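How Does a Robot Hand Know Where to Go?

By Aqeel Naqvi

Suppose somebody asks you to pick up a computer mouse. You look, you reach, you grab, and the whole thing is over before you've had time to think about it. A robot has to do all those same jobs, but it needs a set of instructions for each one. Those instructions are called software, and they are what we're going to poke around in today.

Step one: finding things

A camera gives the robot a picture, but to a computer a picture is only a giant grid of numbers, one little bunch for every colored dot. Our program, which we named Resby, hunts through those numbers for patterns. Which dots belong together? Where does one thing stop and the next one start? This part is called perception, and it can be surprisingly tricky! If a mouse is sitting on a mouse pad, Resby has to work out that they are two things, even though they touch. A bright color on top of a dark one helps a lot.

Resby learned by studying 500 pictures of desks and tables. Somebody had to label them all first, and I can tell you it took plenty of snacks.

Step two: making a plan

Next comes a program called Foltel, the planner. Foltel thinks up different paths the hand could follow and throws out any that would bump into something. Say there's a toy standing behind the mouse. A path that swoops in from the back might knock it over, so out it goes! On one busy table Foltel tried 107 paths before it settled on one it liked.

Step three: moving, and checking

The last part is called control. It tells the fingers how far to open and how hard to squeeze — too softly and the mouse slips away, too hard and you might hear a crunch. Control also keeps checking the camera again and again, just as you keep your eyes on a ball while you run to catch it.

Try it yourself

Put 3 things on a table and ask a friend to close their eyes. Now guide your friend's hand to one of them using only words like "left," "forward," and "stop." You'll soon find out how careful instructions have to be!
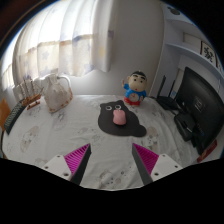
Two fingers open wide, with a pink mouse on a black mouse pad straight ahead. Which way would you send them?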